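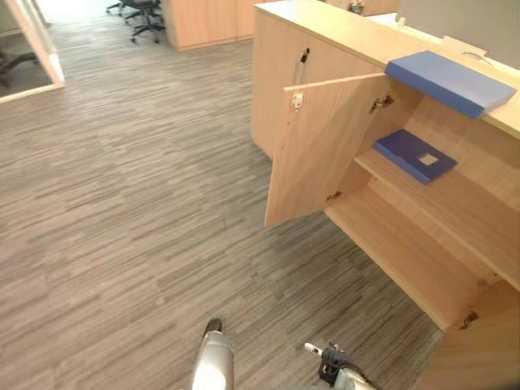 Records and Reception Assistant (part-time, fixed term)

Zestero is seeking a Records and Reception Assistant for its Macedo office. The post is for 20 hours per week, mornings only, and runs from March for one year. An extension depends on the renewal of the Prakach land survey contract.

The post holder divides the working day between the front counter and the paper archive. The archive holds 1049 project files, of which 1030 have been entered in the index. The remaining files lack a complete reference number and must be matched against the survey ledgers before entry.

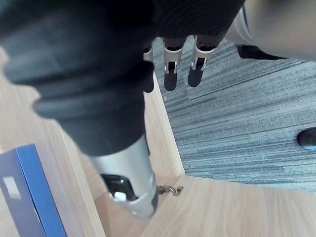
Counter hours are 8:30 a.m. to 12:30 p.m. Calls are logged by time, caller and parcel number. Visitors asking to consult a file complete a request slip, which is kept with the file until it is returned.

Main duties
- Register incoming plans, deeds and letters on the day of receipt
- Retrieve and refile folders on request
- Complete the index and correct duplicate entries
- Scan 500 pages per month to the office standard
- Order stationery and check deliveries against the invoice
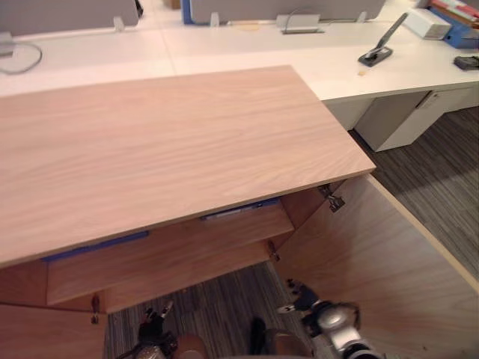

Office Services – Records Unit

The unit has three staff and reports to Luana Aguiar, Office Services Manager. Training in the filing scheme takes two weeks and is given on site.

Requirements
- High school diploma or equivalent
- One year of clerical work, preferably with paper records
- Working knowledge of spreadsheets
- Able to lift file boxes of up to 25 pounds

Experience with land or property records is useful but not required. Pay is set at Grade 3 of the office scale and is reviewed after six months. 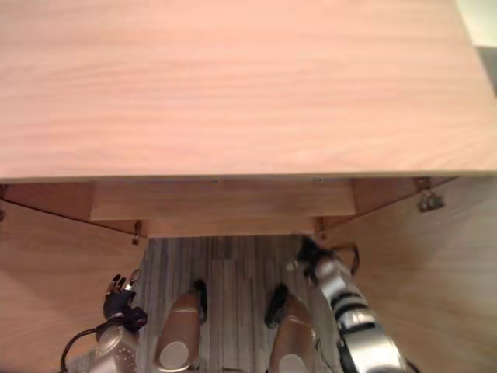 How to apply

Send a resume and a one-page cover letter to Somkiat Ruangrit, Recruitment, quoting reference 69. Applications without the reference will be returned. Shortlisted candidates take a short filing test – 40 minutes, on paper – followed by an interview.

Recent vacancies
Survey Technician, Prakach
Payroll Clerk, Flirnley
Map Room Assistant, Macedo
Field Driver, Prakach (closed)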